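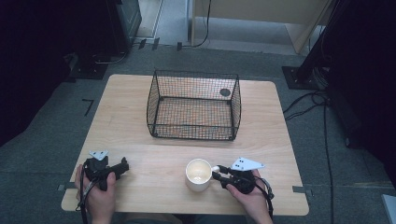 Yorath tabletop set

Hi! I'm Llinos, and this is the readme for the Yorath recordings, the tabletop part of the Kirnisano project. If you only want to load the files, skip to "What's in the folder". If you're planning to train on them, please read the whole thing, because a few choices I made early on will bite you otherwise (they bit me).

How the demos were made

Everything was shown by hand. The person doing the task holds a gripper in each hand, squeezes the trigger to close the jaws, and gets on with the job at a table. There's a camera at head height looking down at the work, and the pose of both grippers is logged the whole time. I'd tried driving the arms remotely before this and I was so slow! A task that takes me a few seconds by hand could eat a full minute over the link, and half of that was me waiting for the picture to catch up.

The tasks are small household ones: move a mug, put a thing in a basket, take it out again, hand something from left to right. Mugs get picked up by the handle or by the rim, whichever the demonstrator felt like, and we wrote down which. I went back and forth on whether to force everybody to use the handle. Tane Pearce talked me out of it, and I think he was right, though it does mean the policy sometimes dithers between the two on its way in.

What's in the folder

There are 203 episodes in the release. Each one is its own directory with:

- head.mp4, the head camera video
- left.csv and right.csv, gripper pose and jaw opening
- task.txt, one line in plain words, like "put the mug in the basket"
- notes.txt, only if somebody had something to say

Timestamps are in milliseconds from the start of the episode. Poses are in meters and quaternions, and the quaternion order is x, y, z, w. I mixed that up in version 1 and Hefin Rees spent an evening wondering why his grippers were upside down. Sorry, Hefin.

The longest episode runs to 2,613 video frames, so if your loader assumes short clips, chop it up. Most people cap theirs at 2,000 and pad the rest.

Things to watch out for

The jaw opening is a raw reading, and the left and right grippers don't agree on what "closed" means. Use the offsets in calib.json. If you retrain without them the left hand will look like it's permanently holding a crumb.

Hands and forearms are in the video. We didn't mask them. If your robot doesn't have wrists like mine (it doesn't), you may want to paint them out or crop; Clodagh Cullinane has a script for this in tools/mask_hands.py, and it's slow but it works fine on a laptop overnight.

Failed grabs are kept in. If the mug slipped and I went back for it, that's one episode with the slip in it, marked "retry" in notes.txt. I like having those! You can drop them with --no-retry.

Everyone who recorded is right-handed. That shows up in the handovers, which nearly always go left to right. A mirrored copy of the set might help, but I haven't tried it, so tell me if you do.

Using it

Research and teaching are fine, and please name the Yorath set if you publish. For anything you plan to sell, write to me first. Bug reports go in the tracker, with the episode number please.

Last edited 2021-01-24

This site uses cookies to remember your settings. Accept all | Manage preferences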